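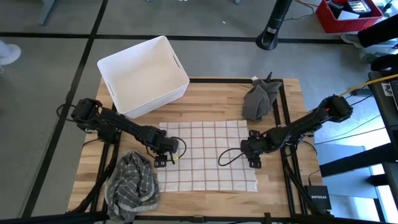 Keeping Towels and Socks in Good Shape

Most towels go stiff from too much detergent. Use half of what the cap suggests and see how the next few loads come out. If a towel already feels waxy, run it through a warm cycle with a cup of white vinegar and nothing else, then wash it again with a little soap. Leave out fabric softener. It coats the loops and they stop soaking up water.

Shake each towel hard before it goes in the dryer and again when it comes out. Fold in thirds the long way, then in half, then in half again. Put clean ones at the bottom of the stack so the same two don't get all the use. 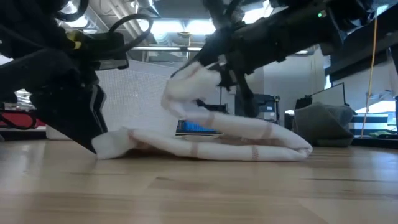 White socks turn gray on the soles first. Turn them inside out, soak them for an hour in hot water with 2 tablespoons of washing soda, and rub the heels with a bar of plain laundry soap. Skip the chlorine bleach on anything with a lot of elastic. It yellows the cuffs and they go slack.

Pair socks as soon as they are dry. Lay one on top of the other, heel to heel, and fold in half toward the toe. Rolling one cuff over the other is faster but stretches it. Singles go in a small bag on the closet door, and I empty it every November. Anything still without a mate gets used for dusting blinds.

Jeanine Dijkstra wrote in to ask about musty towels. Check the washer's door gasket first, and leave the door open between loads.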